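Flindard two-finger gripper, firmware 2.6
Reviewed by Asabe Sani

Grip force is steady and the jaws hold thin knit without slipping. The fault is in release. After 917 cycles on a two-arm sock task, the left unit reported "open" with its jaws still closed - 14 times in all. The right arm kept pulling until its torque limit tripped. A restart clears the fault for 200 cycles at most. Not recommended for paired arms until the position sensor is fixed. 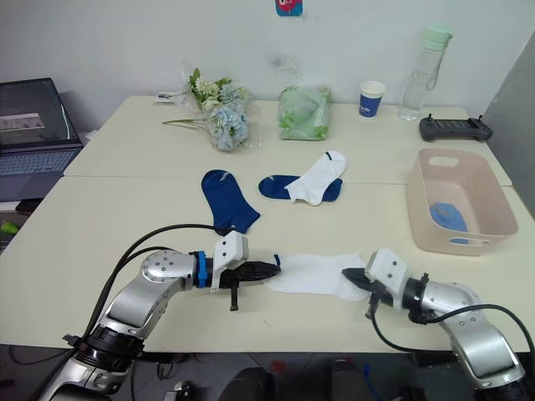

White sock held between the left and right grippers.

Score: 2 out of 5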